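09/09/2024

Quick one, kettle's on. Book group moved to November becuase Rhona is away, so I've got longer to finish. Good. Page 40 after two weeks – shameful.

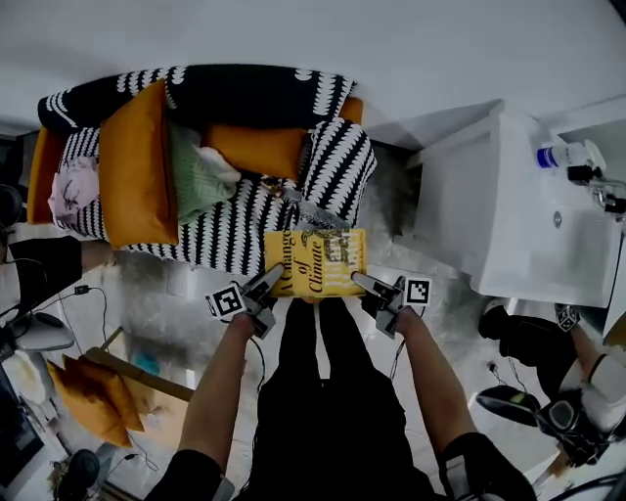 *A Change of Climate, the current one*

Slow start but I like it. Dinesh gave up at chapter four and wants something shorter next time. Ans wants poetry. No thanks.

Meanwhile still not sleeping, so reading in bed is out, I just drop off and lose my place.
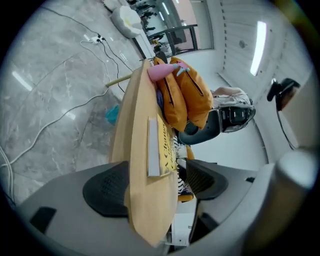
Trying mornings insted. Twenty minutes before work, phone in the other room. Will report back.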